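July 8, 2018
Training workshop notebook, Niststead site

Pilot of the shift supervisor module, second run. The first run was at Petham in May and went over time by 35 minutes, mostly in the rostering exercise. Cut that exercise from four scenarios to two. Kept the late-cancellation one and the one with the double-booked function room.

19 booked, two no-shows. Both no-shows are from Brellberg and neither had the pre-reading sent through, so the mailing list needs checking before the next intake.

Morning
Started with the complaint handling role play. Groups of three worked poorly at Petham because the observer had nothing to do, so the observer now fills in the one-page sheet and reads it back. Better discussion. Question 4 on the sheet ("Was the outcome fair?") got the same one-word answer from nearly every table. Reword it or drop it.

Rostering exercise finished inside the hour. The penalty rates table is still laid out badly, with people reading across the wrong row. Shade alternate rows.

Lollies for the quiz round were peanut butter cups. Check the allergy line on the booking form before doing that again. It currently sits on page 2 and gets skipped. 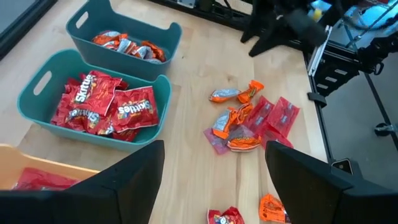
Afternoon
Stock control session. Used the Arruda workbook, old edition, pages 12 to 20. The sample order comes to $800 in the text and $780 in the answer key. Corrected by hand on the whiteboard, still to be fixed in the master file.

Coaching conversations ran short. Could take another 15 minutes if the recap after lunch goes.

Feedback forms: scores not entered yet. From a quick read, the main gripe is the amount of paper, then the room being stuffy after lunch.

To do
Fix answer key.
Shade the penalty rates table.
Move the allergy question to the front page.
Resend pre-reading to Brellberg and ask for a read receipt.
Print the observer sheet single-sided.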